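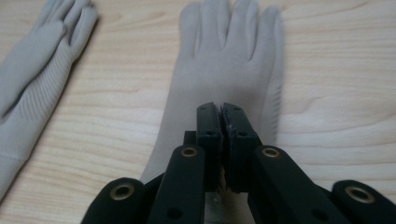

Gloves, gray, on the table.

Apr 5, 2020

I have written a poem about terms and conditions. I know. Stay with me.

It started with Emeo, the budgeting app I signed up for last August because it promised to make me "friends with my money." My money and I are still on nodding terms at best. On Thursday night, or whatever night it was, Emeo told me its terms had changed and would I please accept them. There were 49 pages. The Accept button was the size of a dinner plate and the other button said "Remind me in 4 minutes."

So I read them. I got as far as page 2, where I gave Emeo and "its present and future affiliates" the right to form an opinion of me. After that I skipped to the end like everyone does, and then I sat down and wrote this instead of doing my taxes.

The Affiliate Speaks

Good evening, dear user, I hope you are well,
I know that you are, by the things you don't sell.
I know what you eat and I know when you sleep,
and I know which subscriptions you're too tired to keep.

You ticked a small box on a train, in the rain,
and now we're together, so please don't complain.
You may leave when you like, it's a matter of law,
just fill in the form we keep locked in a drawer.

I don't want your house and I don't want your car,
I only want knowing wherever you are.
And if you should ask what I do with it all,
your question's important. Please stay on the call.

There were six more verses but they got a bit shrill, and one of them rhymed "data" with "later," which only works if you grew up where my mother did.

I read it over the phone to Birgit Rathjen, who has put up with my verse since we shared an apartment and a kettle. She said the villain was too polite. I said that was the point. She said if that was the point I should make him more polite, and also that "drawer" and "law" don't rhyme in most of this country. She's probably right on both counts. I've left it.

What bothers me is how fond I got of him. I meant to write something angry about who gets to own what we do all day, and I ended up with a fellow who sounds like he'd hold a door for you. I suppose the angry ones are easier to vote out.

I have since looked at Lirley, which is like Emeo but green. Its terms run to 1,363 lines. I pressed Accept on Emeo while I was making toast.

The next poem is going to be about parking.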